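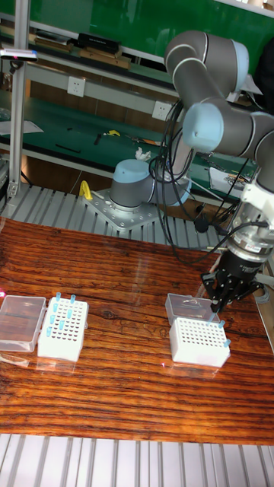
Work table, Bench Room, Dromcombe site. Two white racks with light blue pieces, clear plastic boxes alongside.

Rack and Consumables Technician (part-time, fixed term)
Ponumo Laboratory Services, Dromcombe
Posted Jul 20, 2026

Ponumo prepares pipette tip racks and tube racks for small testing laboratories. The Dromcombe site receives used and part-used racks, sorts them, refills them and returns them to stock. We are hiring one technician for the Bench Room. The post is for six months and may be extended to the end of March. It reports to Rasa Grīnberga, bench supervisor.

Duties

Transfer tips between white racks and consolidate part-used racks, so that each rack leaving the table is either full or empty. Part-filled racks are not accepted into stock.

Check each rack for cracked tops and blocked holes. Reject damaged racks and enter the rack number in the log.

Match lids and clear boxes to racks before closing. Lids from the Gezer and Hitcombe rack types look alike and do not interchange.

Refill to a fixed pattern, starting at the back left hole and working along the row. Daily output at full training is 200 racks.
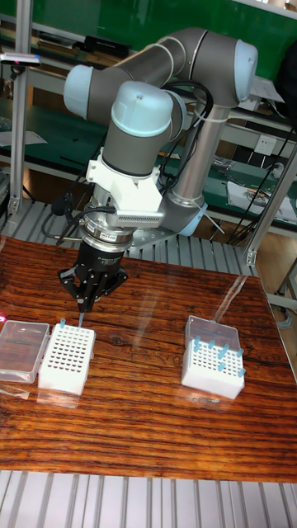
Tips are never to be touched by the bare hand at the lower end. A tip that has been dropped on the table or floor is discarded. A tip that goes in at an angle is taken out and discarded as well; do not press it straight.

Wipe down the table top at the start and end of each shift. Lids removed during work stay on the table beside their own rack. Tools go back to the green workbench, and paper sheets and tissues are cleared from it at shift end.

Count incoming stock against the delivery note. A standard delivery is 700 racks. Differences are reported to Ghassan Salameh in stores on the same shift.

Requirements

Steady hands and good near vision, with glasses or contact lenses if needed.
Able to do fine, repeated work while standing or on a high stool.
Able to read and complete a written log in English.
Able to lift a packed carton to bench height.

Previous laboratory work is useful but not required. Training is given on site by Jhun Lagman and ends with a practical check: 100 tips placed in a rack, none dropped, none tilted.

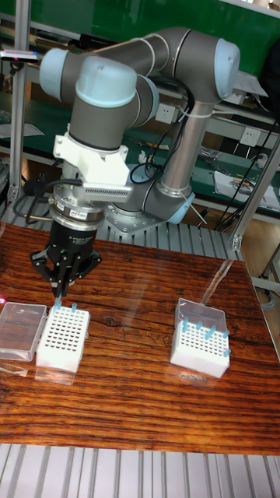

The practical check may be repeated once. Applicants who have already passed it at another Ponumo site do not take it again.

Hours and conditions

Morning shift, 6 hours including one paid break. Gloves, lab coat and safety glasses are supplied. Closed shoes are the employee's own. Long hair is tied back in the Bench Room. Food and drink stay in the corridor lockers.

How to apply

Send a resume and a short note stating your earliest start date to Elsa Riihimäki, Personnel, Ponumo, Dromcombe. Put "Bench Room" in the subject line. Questions about the work itself go to Lanying Shen, site lead. Selected applicants will be asked to visit the site and complete a short trial at the table before an offer is made.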